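Cuaderno de laboratorio, ensayos de germinación
Martes, 23 de julio de 2019

Lote Melis, segunda siembra. Vainas recogidas en la parcela de Otbridge, secadas a la sombra y desgranadas a mano. Semillas útiles: 236. Descartadas por daño de gorgojo: 28. Las vainas más finas se desgranan mal; conviene abrirlas por la sutura, desde la punta.

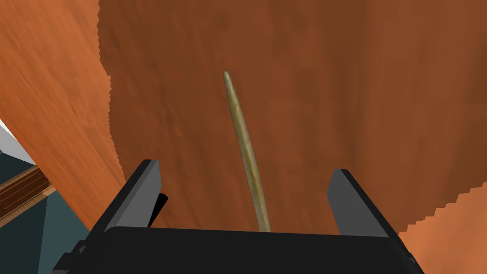 Escarificación

Lija fina, lado opuesto al hilo. Después, remojo en agua destilada, 200 ml por tanda. Irfan propone agua a 60 grados; de momento no, porque perderíamos la comparación con la serie de marzo. Control sin lijar en bandeja aparte.

Recuento

Germinadas a día de hoy: 116, todas del grupo lijado. El control sigue sin emerger. Criterio: radícula visible de 2 mm. Aisyah contaba desde 1 mm en la serie anterior, hay que rehacer su columna antes de juntar las tablas.

La bandeja 3 tiene moho en una esquina. Retirado el papel y 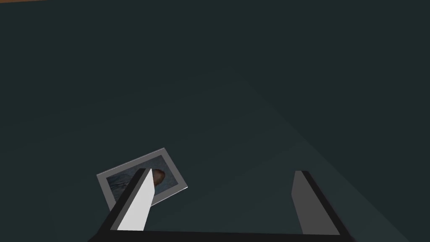

sustituido por uno nuevo, mismo volumen de agua. Anotar como incidencia, sin excluirla del análisis por ahora.

Pendiente: calibrar la sonda de la cámara Omonum (marca hasta 2 grados de más) y pedir papel de filtro. Jana repite el recuento el jueves.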